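List: Sandeck Home Computing
Subject: Re: Old desktop – repair, replace or pass on?
Sent: Thursday, 7:40 pm

Earlier message:

> I have a desktop that I use for letters, the household accounts and
> scanning old family slides. It has become very slow. Starting up
> takes long enough that I go and make coffee. A shop on the main road
> quoted me 400 to "bring it up to date" and said a new one would be
> 700, and I can't tell from the quote what the 400 is for.
>
> Does anyone on the list know if it makes sense to put money into an
> old machine? And if I get a new one, how do I move the accounts over?
> I use the Gurnari ledger program, the boxed version, and I no longer
> have the box.
>
> I also have 80 slides still to scan and would like to finish those
> before anything gets taken apart.

I went through the same thing last winter, so I'll answer in the order I wish I had done it.

Finish the slides first. You said you wanted to and I think you're right. A slow computer that works is fine for scanning, as the scanner is usually the slow part anyway. Once the last slide is in, copy the whole folder to an outside drive, and then open a few of the files from that drive to make sure they are good. I had a folder of 856 scans and one batch in the middle had copied as empty files. I only found out by opening them. If I had wiped the old drive that weekend they would have been gone.

Second, go back to the shop and ask for the quote to be split up by line. You want to see the parts, the labor and any software listed on their own. "Bring it up to date" can mean a new drive and more memory, or it can mean a new board and processor in your old case, and those are very different jobs. The first kind leaves your programs where they are if the drive is copied over properly. The second often ends with Windows being installed from scratch, and then you are hunting for your Gurnari box whether you like it or not.

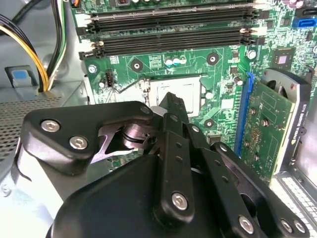 Third, check how full your drive is before you pay anybody. Open the file manager, right click on the C drive and look at Properties. Mine was almost full, mostly with three copies of the same photo folder that I had made over the years for safekeeping. Clearing those out helped more than I expected. It did not make the machine fast, but I stopped losing my temper with it. Also look at what starts up by itself when you log in. I had a printer helper for a printer I gave away, two different update checkers and a chat program I never signed into.

If it's still slow after that, the usual culprit on a machine of that age is a spinning hard drive. Swapping it for a solid state drive is the one upgrade I would pay for without much thought. I had mine done at Danzer, behind the post office. They copied the old drive to the new one and gave me the old one back in a bag, and I keep it in a drawer as a spare copy. Everything was where I had left it, including the ledger. Startup went from a coffee break to about the time it takes to sit down and find my glasses.

I would not put a new processor in it. People do, and if you like that sort of work it can be a pleasant afternoon, but the processor has to match the socket on the board, the board has to know about the processor, and by the time you have found one that fits, you are buying another old part to go with the old parts you have. For letters and accounts you won't notice the difference. More memory is worth asking about if you have 4 GB. If you have 8 GB or more, leave it alone. 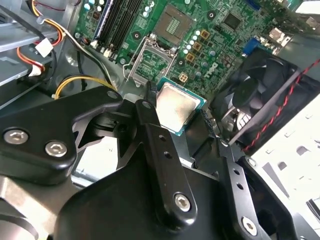

Processor held over the motherboard, case open.

On the ledger program. There are two separate things to save, and it is easy to save only one. The first is your data. In Gurnari go to File, then Backup, and put the backup file on the outside drive. Don't just drag the program folder across. The second is the license. On the boxed version the key was on a sticker inside the lid, but if you open Help and then About it will show you the key under the version number. Write it down on paper. Mine was shown in very small type and I mistook a B for an 8 the first time, so read it back to yourself.

If the key doesn't show for you, try searching your old mail for the registration message. I found mine in a folder I had called "Misc keep". Failing that, the ledger can export every account to a plain spreadsheet file. You lose the reports and the reminders, but the figures are all there and any spreadsheet will open them. I would make that export even if the key turns up.

If you do buy new, here is how I would spend the first day. Leave the old machine set up next to the new one for at least a month. Move the documents over first, then the ledger, then mail. Do one month's accounts on both and see that the totals agree. I skipped that last step and found in August that a savings account had come over with the wrong opening balance. It had been wrong since the move. Fixing it was simple enough, but I had to go back through a lot of statements to find where it started.

On the 700 for the new one, ask if that includes a screen and keyboard. You can keep both of yours if the screen has the right socket on the back. Mine had only the old blue plug with the screws on either side, and the new computer didn't have one, so I needed an adapter. Take a photo of the back of your screen to the shop with you. Do the same with your slide scanner and ask them straight out if it will work with the Windows on the new machine. Mine was a Sitano flatbed with the slide holder, and the old driver would not install. I ended up using a separate scanning program that cost a bit and works well, but the color settings are different and I had to learn them over again.

Last, when you are done with the old one, don't put it out on the curb with the drive still in it. The county drop-off takes computers on the same days as paint and batteries. You can take the drive out beforehand and they don't mind. It's usually a few screws and two cables. Unplug the computer from the wall before you take the side off.

So for your case, as far as I can tell from what you wrote – slides, outside drive, ledger backup, a quote with lines on it, and then decide. If the 400 turns out to be mostly a solid state drive and some labor, it seems high to me, and I would get a second price from Danzer before saying yes. If it's a new board and so on, I would put the money toward the new machine.

One thing you didn't say is what version of Windows it's running. Could you post that? It's under Settings, System, About. If it's an old one that no longer gets updates and the machine can't take the newer one, that changes my answer, and I'd lean toward replacing it.

--
To leave the Sandeck Home Computing list, send a blank message with "leave" in the subject line.
Please trim quoted text when you reply.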